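3.2 Surfaces and sorting area

Sorting was done on one large white table, same one throughout. We tried two others first (Corkow bench, too narrow; folding table, wobbled) and dropped both. Color of the work surface matters more than we expected going in. Small pale items vanish on white, dark ones vanish on almost anything else. Hence the blue plate. Flat, no rim, long side parallel to the table edge, items placed on it one at a time and then moved off to the bins.

Participants from the Ino and Shboul sites sorted 672 items in total, mostly buttons, clips, short bits of wire, beads. Target was 700. The shortfall is from two trays that arrived mixed and had to be left out. Each session ran around 13 minutes, not counting wipe-down.

Wipe-down was between sessions only. A white top shows everything, and smudges and light scuffs build up wich no cleaner we had would fully lift. We stopped trying after the November sessions. Marks of this kind did not seem to bother the sorters, though specks did: a dark speck next to the plate got picked at, more than once, as if it were an item. Coded as "false reach" (Table 4). 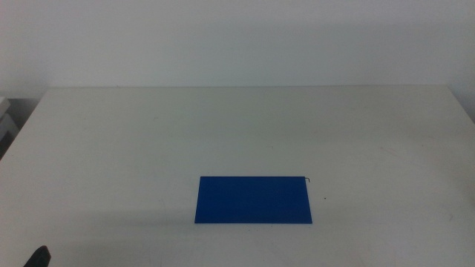

Figure 9. Blue plate on the white sorting table.

False reaches were kept in the timing data. Removing them changes the means very little and we would rather not guess at intent. Same for items that ended up at a corner of the plate, half on and half off. Counted as on if any part touched the blue.

The Zundow site used a gray mat in place of the plate, so its its timings are reported separately in 3.4. Edge placements there could not be coded the same way, the mat curls.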